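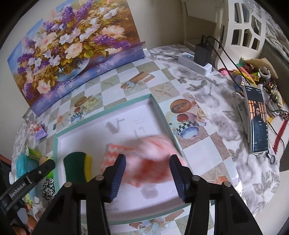
Re: [tidy-home] Box lids with gray marks, worth saving?
From: Parveen Khan
February, 9:40 pm

Hi all,

Kasun, I'm so glad you asked this, because I have spent way more of my winter on box lids than any grown woman should. Your message first, so people can follow along:

> From: Kasun Biswas
> I've got a pile of those shallow storage boxes from when I cleared out
> my mother's sewing room. The boxes themselves are fine but the insides
> of the lids are covered in gray scuffs and smudges, and a couple have
> what looks like pencil. I tried dish soap and a paper towel and got
> maybe half of it. Is there a trick, or do I just turn them over and
> forget it? Also, does anybody wipe theirs down as a regular thing or is
> that only me? I don't want to scratch them, they're the glossy kind.
> Kasun

Okay! So it's not only you. I do mine every time I empty a box, and mine have white insides with a mint-green rim, so every single mark shows. (Why I bought white I couldn't tell you. They were on the bottom shelf at Dukard and I liked the green.)

What I do is put the lid upside down on the table, so the inside faces up like a tray, and go over it with a damp cloth before anything else. Just water, wrung out hard. I use an old red-and-white checked one that has been through the wash so many times it's gone soft as a T-shirt, and it picks up more than a new one ever did. Paper towels just push the gray around, which sounds like what happened to you. Do the floor of the lid in long strokes and then run a corner of the cloth along the inside edge.

After that I look at what's left. Mine usually come down to a couple of faint smudges and some stubborn line or other. There was one on this last lid shaped like a V, and I have no idea what made it! Scissors? A hanger? For those I go to the sponge, the ordinary green-and-yellow kind, and I start with the YELLOW side, please. A drop of dish soap, small circles, wipe, look again. I tend to leave the sponge sitting right in the corner of the lid while I go back to the cloth, then I don't get soap on my tablecloth.

Now the green side. I know people will write in and tell you never to use it on anything glossy, and they may well be right about yours. I ruined a nice tray that way a few years back, a Skivberg one, and it went cloudy in a patch the size of my palm. If you must, try it on the underside first, somewhere that won't show, and hardly press at all. I'd rather live with a gray line than a dull spot. For pencil, a plain white eraser got most of it off for me, and then the damp cloth for the crumbs.

Baking soda paste I've tried too. It did fine on one lid and left a chalky film in the corners of another, and I was chasing that film for longer than the marks had bothered me. Somebody on here swore by the Seratura cream a while ago (the one in the tub), but I never got around to ordering it. If that was you, speak up.

One thing about where you do it. I work on my round table, which has a glossy wipe-off cloth on it, all checkerboard squares and teacups and a slice of melon and even a starfish, very cheerful, and it means drips don't matter. But I also have a power strip living on that same table, back on the right, with the charger in it, so I keep the wet work well over on my side and never, ever spray. Damp cloth only. My flower painting is leaned up at the back too, until I decide on a wall for it, so that's another reason I don't get splashy. You'd think I would clear the table off first. I do not. Packets and folded things stay over on the left and I work in the middle.

Let the lids dry standing up, on an edge, before you put them back on. I shut 7 of them up damp once and the whole closet smelled like a basement.

As for whether yours are worth it, if they close properly I say keep them. The set I priced to replace mine came to 31 dollars before tax and the lids looked thinner. What are you going to put in them, more sewing things? I still have a bag of buttons from Mrs. Jayawardena's sale that needs a home, if your mother's collection wants company.

Let me know how the eraser does on the pencil!

Parveen

Last updated: February, 10:15 pm
484 views | 7 replies | 31 shares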